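Filed under: Nirkgate Bakers' List > Packaging
16 August 2026, posted by list member at Florkar
2 min read

> Does anyone box doughnuts singly? We have been putting them in bags
> and the glaze ends up on the bag. I have a stall at Busilden in
> September and need to order soon. Also, do you bother with a liner?

We box ours singly and have done for two years. Plain brown card, open top, one doughnut in each. Opoku sell them in packs of 80 or 400. I buy the 400 because the small pack works out dear. They come flat and need folding, so do that the night before.

Yes to the liner. Without one the card soaks up grease and looks poor by midday. We use printed squares, white with red lettering. Plain ones would do the same job.
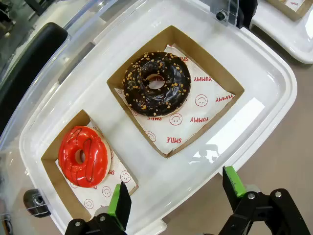 Chocolate and nut in the larger box, red glaze with dark drizzle in the smaller one. Both on the white tray.

I keep two sizes. The larger gives more room round anything with nuts on top, and the smaller is fine for a drizzled one if you let the icing set first. If you only want to stock one, get the larger.

Carry them on a tray with a raised rim. Ours is plastic and wipes clean.

For one day at Busilden I would take 300 liners and cut any that are too big. Ask Opoku for delivery times before you order. Mine took 7 days last time and I had been told less.

What are you charging per doughnut? We are thinking of putting ours up.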